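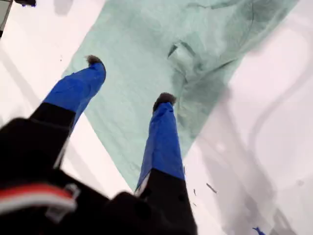 *2 min read*

# Weltell fabric care notes

This repository keeps short notes on how to wash, dry and store household cloth. I began it for my own use, when I had one long text file and could never find the line about linen. Now every kind of cloth has its own file.

## What is inside

- `notes/` — one Markdown file for each cloth
- `stains.csv` — stain, cloth, first treatment, second treatment
- `labels.md` — care symbols explained in plain words

The table has 15 stains at the moment. Tea and candle wax are the best covered. Ink is weak, and I would be glad to receive corrections there.

## Columns in `stains.csv`

| Column | Meaning |
|---|---|
| `stain` | common name, lower case |
| `cloth` | must match a file name in `notes/` |
| `first` | what to try at once |
| `second` | what to try if the mark stays |
| `soak_min` | soaking time in minutes, empty if none |

The most usual value of `soak_min` is 5. Please do not write "short" or "overnight" in this column, the script does not accept words.

## Pale colors

Pale green and pale yellow cotton are treated as colored, also when the label permits bleach. I lost two napkins before I made this rule. Test on the inside of the hem first.

## Printing the notes

Run `make print` in the main folder. It needs Giltine, version 2 or later. The older Usmani template still works — but its tables come out too wide for letter paper.

## Known gaps

Wool has no drying section yet. The silk file was copied from my former Zanent notebook and still has some temperatures in Celsius only.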